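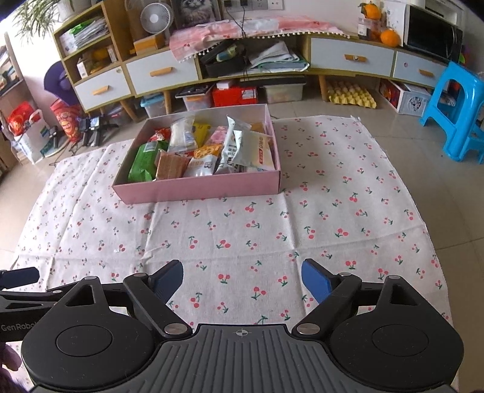 Section 4. First grasp session with the hand-held gripper

This section is for the user who finished the charging and the pairing in Section 3. It explains how to prepare the work area, how to check the fingers, and how to record the first practice with small packaged goods. The steps are the same for the Utodico starter kit and for the Hellari extended kit, except where a note says different.

4.1 Preparing the work area

1. Choose a flat surface with free space on all sides. The floor is also suitable, if you can kneel or sit comfortably.
2. Lay a cloth and pull it flat. Folds can catch the fingertips when you close them near the surface.
3. Put one open box on the cloth. The walls of the box should be lower than the length of the fingers.
4. Fill the box with light wrapped items of different shapes. Snacks in single packets are good for a first practice.

Note: Furniture and household things in the background do not disturb the recording. Do not move them between two takes of the same session.

Caution: Do not use items heavier than 500 g. The finger joints can be damaged.

4.2 Checking the fingers

1. Hold the gripper by the ribbed body, with the fingertips pointing away from you.
2. Open the fingers completely. Both sides must reach the open position together.
3. Close slowly until the fingertips touch. If you feel a stop before this point, open again and look for dust at the pivot pins.
4. Repeat the movement 20 times. It should stay smooth.

Caution: Keep your other hand away from the linkage arms while they move. The skin can be pinched between the arm and the housing.

Note: If the fingertips do not meet in the middle, do the alignment in Section 6 before you continue. The app will show message 41 when the difference is too large.

4.3 Recording the practice

1. Open the Onton app and choose New Session. Enter a name that you will recognize later.
2. Bring the gripper above the box and wait until the app gives a short sound.
3. Go down to one packet. Approach it from above and keep the wrist straight.
4. Close the fingers on the middle of the packet. For soft bags, take the sealed edge, otherwise the contents can break.
5. Lift the packet out of the box, move it to a free place on the cloth, and open the fingers.
6. Return to the start position above the box. Wait for the second sound before you take the next packet.

Note: One take can be 300 seconds long at maximum. When the time is over, the app saves the file and starts a new one by itself.

4.4 If the packet slips

Clean both fingertips with a dry cloth and try again with a slower closing. Very smooth foil needs a little more pressure than paper. If it still slips, change to the soft tips from the Hồ accessory set (included only in the Hellari kit). For changing the tips, see Section 7.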